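Reading time: 1 min

On Sunday I visited the open day of the Rattanakul tea house school in Skestorus. I took bus 176 and arrived 7 minutes before the first tour.

We began in the drying room, where the leaves lie in shallow trays. The guide let us smell two harvests, and the older one was much sweeter -- I did not expect this. After that came the tasting. I liked the Jiva blend best, although it is a little bitter if you wait too long. The Tiditz one was too smoky for me.

The courses begin in August and cost 695 for the full program. I think it is a fair price, but I want to compare first. The last talk was short and I had time to sit down before the bus.

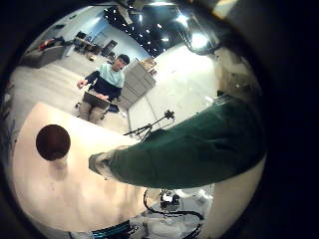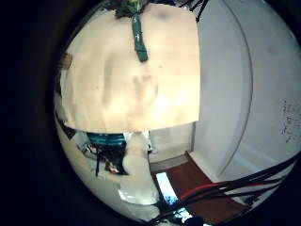

Two of the tables, one of them with flowers.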